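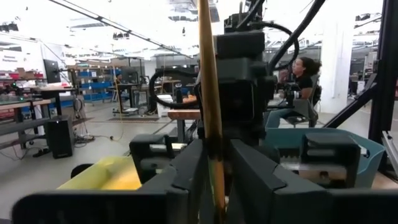 Ticket 1225: right gripper slow to open, open day demo at Iltside

Status: open, priority 3

Hi Farkov support! I run the visitor demos at our Iltside shop, and we've got a gripper problem I'd love to have sorted before the next group comes through in March.

What happens: when we run the utensil sorting routine, the right gripper closes fine and then hangs for a moment before it opens again. The left one is fine. It showed up in the morning run and got worse after lunch, right when the biggest group was standing there (of course). The log says "grip release timeout, 2000 ms" every time.

What I've tried so far:

Restarted the Umasis controller. Good for a few cycles, then the same thing.

Swapped the wooden utensils for metal ones, in case the wood was catching on the pads. No change at all.

Moved the bins to the back of the table so the arms had more room in front. 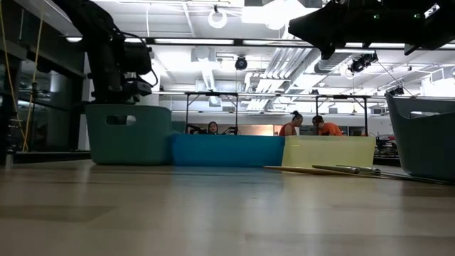 That helped with reach but did nothing for the release. I also dropped the grip force to 32 in the settings, and the hang got shorter, so maybe that's a clue? I haven't touched the firmware, and I'd rather not without one of you on the line.

The Mofokeng pads went on right before the open day, on both sides, same part number. Should I put the old ones back on the right gripper and run it again? I can send the full log tonight.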